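Werow box cutter: three months of flattening cardboard

I bought the Werow in May, when we were still unpacking from the move and the hall was full of cardboard. Since then it has lived on the shelf by the back door and been used most days. I paid 17 pounds for it from Provach, who sell it with three spare blades in a small plastic case. A plain snap-off knife costs much less, so the question is whether the extra money gets you anything.

What you get

The cutter is a short, fat handle with a ceramic blade that slides out of the front. There is a slider on top with three positions. The first gives you just enough blade for parcel tape, the second goes through single-wall cardboard, and the third is for thick double-wall boxes and plastic strapping. The blade springs back as soon as you let go of the slider. Some people find that annoying on long cuts. I got used to it within a week, and with a nine-year-old in the house I would not want it any other way.

The handle is grey with a rubber strip along the underside. It fits my hand well. Jamie Fairclough, who lives next door and has much bigger hands, borrowed it to break up the packing from a wardrobe and said his little finger hung off the end.

The spare blades are held in by a clip. You need a coin or a small screwdriver to open it, and the first time I did it the old blade dropped on the floor. The printed instructions are a single folded sheet with drawings and no words. They show the blade going in with the angled edge downwards -- follow that, as it will go in the other way and then not lock.

On tape

Most of what I ask it to do is open ordinary delivery boxes. On the first setting it runs along the tape without going into whatever is underneath. I have opened a lot of clothes and books with it and have one small nick in one paperback to show for it, and that was on the second setting by mistake.

Paper tape with threads in it is harder work. The ceramic blade does not have the bite of a new steel one, and you have to lean on it. Shiny brown tape is no trouble at all.

On cardboard

I flatten everything before it goes out, as our recycling bin is small and the council will not take boxes left beside it. The big tan ones with the curved arrow printed along the side are what we have most of.
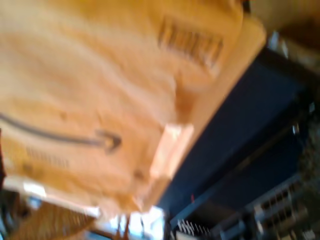

Cutting down the corners

For a box that size I slit the tape top and bottom, then run the cutter down two opposite corners on the second setting. It comes apart into two flat pieces that stack well. Going down a corner is easier than cutting across a panel, where the blade has to fight the ridges inside the card and tends to wander.

Double-wall boxes are slower. On the third setting I need two passes, sometimes three, and the spring in the slider starts to tire my thumb. If I had a whole kitchen's worth to get through I would use a fixed-blade knife and gloves.

Blade life

The maker says to change the blade after 100 boxes. I lost track of my own total early on, but I have changed it once, when it began to tear the card instead of cutting it. A replacement pack is 3 pounds. Ceramic blades can chip if you drop the cutter on a hard floor with the blade out. Mine has been dropped on the kitchen tiles twice with the blade in and is fine.

Compared with the Fareo

I had a Fareo safety cutter before this, the flat sort with a hooked blade in a slot. It was better on strapping and useless on corners, and you could not change the blade. The Werow costs more to begin with and does more jobs.

Faults

The slider collects dust and sticks a bit until you blow it out. There is a hole for a cord but no cord. The magnet on the back is too weak to hold it on our fridge -- it slides down slowly and ends up on the floor, so I stopped trying.

I would pay 17 pounds for it again. At 20, which is what Provach are asking now, I would wait for it to come down.

Kirsty Heywood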